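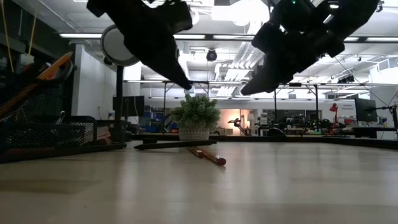 Gronendale Gardens is delighted to announce the return of its Small Spaces plant scheme, which will put 2,000 young houseplants into flats, bedsits and shared homes across the town this July. The scheme began as a bit of a hunch, over a pot of tea at the Dullar Road shop, that plenty of people would love something green at home if only they had somebody friendly to ask about it. You don't need a conservatory, or even much of a windowsill! A round head of green leaves in a short white woven pot, set down near the middle of a table, takes up hardly any room, and we hope the people who would never call themselves gardeners will feel that one plant is quite enough to be getting on with.

Each household that signs up will be given 2 plants, a bag of peat-free compost and a care leaflet written in plain words by our head grower, Alby Lockyer, who has been raising houseplants in the glasshouses at Vulmont for 14 years and still talks to most of them.

"People come in looking ever so guilty about a fern they lost years ago," said Alby. "I tell them I've lost hundreds. Most of the trouble is too much water, given with the best of intentions, so the leaflet has a whole page on leaving things alone."

There will also be potting mornings at the Nautiyal Hall throughout July, starting at 10am, with tea, squash and a very good lemon cake. Children are welcome (old clothes, please), and so is anybody with a poorly plant in need of a second opinion. We have room for 200 people over the month and places are free, though we do ask you to book at the shop counter so that we can put out enough chairs.

Sign-up forms are at the Dullar Road shop now. Plants can be collected from the side gate between 9am and 4pm, and our van will deliver to anyone who finds the hill a struggle.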